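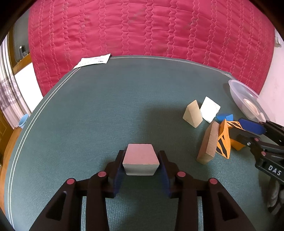 Flor Pacheco
Children's Editor, Echeverri Center for Public Policy

What is a budget, and who gets to decide?

Imagine your town has a big jar of money. Everybody who lives there helped fill it. Now the town has to choose what to spend it on. Fix the bumpy road by the school? Buy new books for the library? Plant trees in the park? The plan that answers those questions is called a budget, and I think budgets are one of the most exciting things a town ever makes!

Where does the money come from?

Mostly from taxes. A tax is money that people and businesses pay to their government so it can buy things everyone shares. When your family buys a pair of sneakers, a little extra may be added to the price. That little extra is a sales tax. People who own a house usually pay a property tax too.

Let's try it with a pretend town

Our town is called Lisov, and it has 700 dollars to spend (real towns have far more, but small numbers are easier to play with). The people of Lisov want:

A new slide for the playground: 300 dollars
Street lights: 200 dollars
Library books: 200 dollars
A swimming pool party for everyone: 200 dollars

Add those up and you get 900 dollars. Uh-oh! Lisov has to leave something out, or find a cheaper slide, or ask people to pay more tax. It could also borrow, but borrowed money has to be paid back later, usually with a bit extra called interest.

What would you pick? Try it with your family at dinner. You may be surprised how much people disagree – and that's fine, because they care about different things.

Who decides?

In many towns, grown-ups vote for a small group of people called a council. A council might have 7 members. They read the plan, argue about it, change parts of it and then vote. Before the vote there is often a public meeting where anyone can stand up and speak. Yes, kids too, in lots of places! My colleague Vaughan McKinnon spoke at one when he was in fifth grade. He asked for a crosswalk, and his knees shook the whole time.

Words to know

Budget: a plan for getting and spending money
Tax: money people pay to their government
Council: people elected to make choices for a town
Deficit: when you spend more than you take in
Surplus: when you have some left over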